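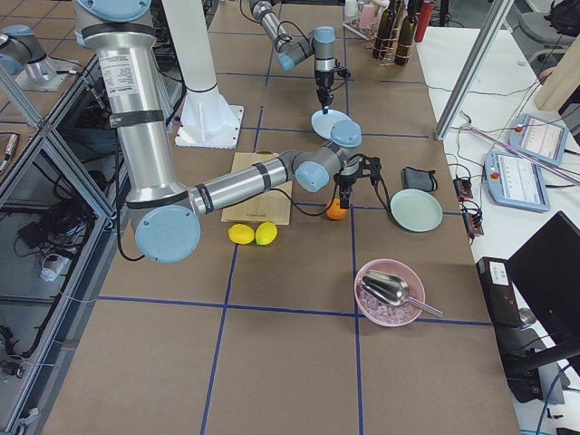
Lewis Menzies asked at the interim review why the grid was taped onto paper at all, when the squares could have been drawn straight on the table with a marker and wiped off at the end of the term. His second question was whether a plate that covers a line should count as being in one square, in two, or in none. Both points changed the way the final weeks were run, and both are covered below.

# Grid Layout for a Small Citrus Prep Table

Final report, Wamside workshop course

## 1. Purpose

The project tested whether a taped grid helps keep a small prep table in order while fruit, plates and a cutting board are being moved on it. The measure was simple: after each placement, is the object in the square assigned to it on the layout card?

The layout cards came from the Tromelham kitchen exercise used in the earlier half of the course. That exercise used a bare table and described positions in words ("left of the board", "near the back"). Two readers of the same card often set the table differently. The grid was meant to remove that problem.

## 2. Table surface

The table is covered in brown paper and divided into squares with dark blue tape. Three surfaces were compared before the paper was chosen:

| Surface | Line visibility | Cleanup | Notes |
|---|---|---|---|
| Bare table, marker lines | Poor after wiping | Fast | Lines had to be redrawn |
| White paper, black tape | Good | Fast | Glare under the ceiling lights |
| Brown paper, blue tape | Good | Fast | Used for all final trials |

Juice was the deciding factor. Marker lines faded wherever a cut lemon had been set down, and a redrawn line was never in quite the same place. Paper can be replaced as a sheet. Replacing it takes longer than redrawing one line, but the whole grid is then measured again from the same corner.

Tape was laid in the long direction first, then across. Where strips cross, the surface is two layers thick. This is enough to stop a lemon that is rolling slowly, which affected the results in Section 5.

## 3. Objects

- Cutting board, pale wood, rectangular
- Plates, pale blue, round
- Lemons
- Small orange fruit
- Small fabric pouch, dark gray, with a black strap loop

The lemons were not matched for color or size. In the pair beside the board, the left one is a deeper yellow and the right one is greener. Greener lemons were firmer in our stock and rolled farther, so color was added to the log sheet in week three.

The pouch was included as an object with no fixed shape. Its outline changes each time it is put down, and the card gives it a full square for that reason.

## 4. Method

The work ran for seven weeks, ending in February. There were 600 trials. Each trial began from a layout card and ended when every object on the card had been placed. The number of placements per trial varied with the card, and the total was 2852.

Each placement was scored in one of two ways:

1. **In square.** The center of the object is inside the assigned square.
2. **Out of square.** The center is in any other square, or on a tape line.

The center rule was adopted after the review. Under the first rule, the full outline had to be inside the lines, and the cutting board could never pass because it is larger than one square. For the board, the card now names the square under its center and the direction of its long side.

Scores from before the rule change were worked out again from the overhead prints. No placement was dropped.

A plate can sit flat or tilted. A tilted plate was scored by the same center rule, with a "T" written beside the entry. It was not corrected by hand before scoring.

## 5. Results

Of the 2852 placements, 2212 were in square, or 78 percent. The remaining 640 were out of square.

**Lemons.** These gave the most out-of-square scores. The usual fault was a roll of less than one square, ending against a tape line. A lemon resting against the cutting board or against another lemon stayed put. Cards that put two lemons side by side scored better than cards that put them in separate squares.

**Small orange fruit.** Better than the lemons. It is rounder, and we expected it to be worse. It was usually released from a lower height, and we did not control for this.

**Plates.** Most plates were in square. Plates marked "T" had slid more often, always toward the low side. The pale blue color is easy to see against the brown paper, so there was little dispute over scoring.

**Cutting board.** The center was nearly always correct. The long side was sometimes turned from the direction on the card. The dark print near one edge of the board was useful for checking which way it faced.

**Pouch.** Scores were good, but finding the center of a soft object is a judgment. Two scorers disagreed on the pouch more than on everything else combined.

## 6. Discussion

The grid made the cards easier to read and the scoring faster. It did not stop round fruit from moving. A small ring or a folded cloth in the lemon squares would probably fix most of the faults, but it would also make the task a different one, and the cards would need to be rewritten.

Square size was set by the plates. A smaller square would locate a lemon more exactly and would be useless for a plate. The Baird group used two sizes on one table and reported that people misread the cards at the border between them. We kept one size.

Raised tape is a weak point in the design. It acts as a stop for the lemons, so some in-square scores may be due to the tape and not to the placement. The Ernovance cards, which we received too late to use, call for printed lines on flat paper.

## 7. Remaining work

- Repeat the lemon cards on printed paper with no tape.
- Record release height for all round fruit.
- Mark a center point on the pouch with thread.
- Move the layout card holder away from the back edge, where it gets splashed.

The log sheets and the used paper grids are in the flat drawer under the sink side bench. Grids from the first two weeks are stained and should be handled by the corners.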